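From: Nataša Bošković
To: sorkance-build list
Date: 16 January 2018
Subject: Re: [sorkance-build] grid registration drifting between arms

Radka Radonjić wrote:

> I reran your pick file on Monday and the left arm still lands short
> on the far row. The error is 9 mm at the far end of the table and
> close to nothing at the near end. Maximiliano thinks it is the base
> frame. I think it is the tape. Can you say which of the two you
> calibrated against? Also, are we keeping the tennis balls, or can I
> switch to the blocks? The blocks at least stay where I put them.
>
> Second question, less urgent: the gripper on the left arm closes on
> the can at a different height from the one in the file. Is the tool
> offset in the controller the new one?
>
> Radka

Radka, all,

I calibrated against the tape, so you are both partly right. The order of events was this. I put down the brown paper and laid the center line from the midpoint between the two base plates. I then laid the long cross line with a square against the center line, and measured every other line from those two. The base frame for each arm was taught by touching three tape crossings with a pointed tool. Any error in the tape therefore goes straight into the base frame, and the frame then reproduces it faithfully.

Painter's tape stretches when you pull it off the roll under tension. It also creeps back a little over the next day, more so on paper, which moves with it. I had not allowed for that. The lines are fine as a visual guide for where to put things by hand. They are not a measuring instrument and I should not have used them as one.
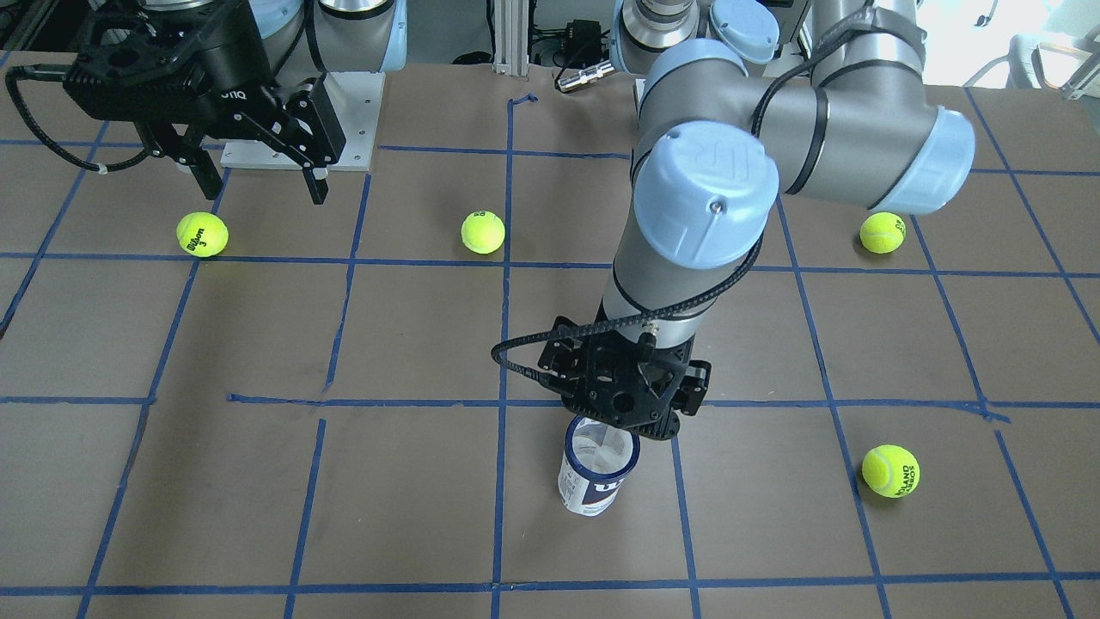 What I propose is to separate the two jobs. The tape stays, as a guide for people. For registration we drill and ream four holes through the tabletop at the corners of the working area, press in dowel bushings, and teach both arms to the same four bushings with the same pointed tool. Hằng has offered the tool from her Flirnitz setup, which has a ground tip and a known length. Paper can be cut away over the bushings with a hole punch. When the paper is replaced, the bushings stay put and nothing needs to be taught again.

The sequence I would like to follow:

1. Back up both controllers. Put the files in the Spahić folder with the arm name in front.
2. Verify the tool offset on each arm by rotating about a fixed point in four orientations. Write down the spread. If it is over 1 mm, stop and redo the tool before touching the base frame.
3. Teach the base frame to three bushings.
4. Drive to the fourth bushing and record the miss. This is the check, so do not use it in the fit.
5. Repeat for the other arm.
6. Drive each arm in turn to the same bushing and compare the two sets of coordinates.

Step 4 is the one we skipped in August. With three points the fit is always perfect and tells you nothing.

On the tool offset: no, the controller still has the old one. The left gripper has the printed housing now and its fingers sit 15 mm lower than with the previous adapter. I changed the value in the pick file and forgot the controller, so any program that does not load its own tool runs with the wrong number. That accounts for your can height. Until it is fixed, please jog down to the rim at low speed and do not trust the approach height in the file.

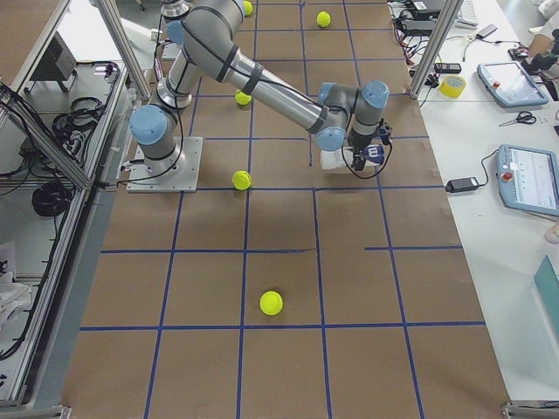

Now the balls. I want to keep them for one more round, because a test piece that can roll shows up errors that a block hides. If a finger touches early on one side, a block slides a little and is picked anyway. A ball leaves. There is also a practical benefit in having them spread over the cells, near the mounting plate as well as out in the open paper toward the front, since reach and wrist angle differ a lot between those positions and the error should be logged for each. What I would drop is the practice of setting them down by eye. Mirjana cut some thin rings on the Bramorport machine that hold a ball without lifting it noticeably. Put the ring on a tape crossing, put the ball in the ring, log the cell. The blocks can come in afterward as a second series with the same cell labels, so the two sets can be compared.

Maximiliano asked separately whether the plates could be shifting under load. I put a dial indicator on the left one, ran the elbow out to full stretch and back 78 times, and saw no movement I could distinguish from the needle sticking. The bolts had not turned against their paint marks. I have not done the same for the right plate – if someone is in before me, the indicator is in the top drawer with its magnetic base. The tabletop itself is another matter. It does flex when you lean on it, so keep elbows off it while teaching.

Two housekeeping items. Cable loops at the wrist need to be shortened. With the forearm vertical the gripper cable swings wide, and I would like a second strap halfway along before we increase speed. And please hang the pendants up when you are finished with them. I want the emergency stop to be in the same place every time.

Unless there are objections I will drill on Thursday evening. I need one other person to hold the guide block and the vacuum. The reamer is sharp, the drill bushings are the hardened ones, and I have spare paper for the area we are going to spoil.

Open question for the list: does anyone have a reason to prefer the fourth hole off the corner, nearer the middle of the table? It would test the region we use most, but a shorter baseline makes the check weaker. I lean toward the corner.

Nataša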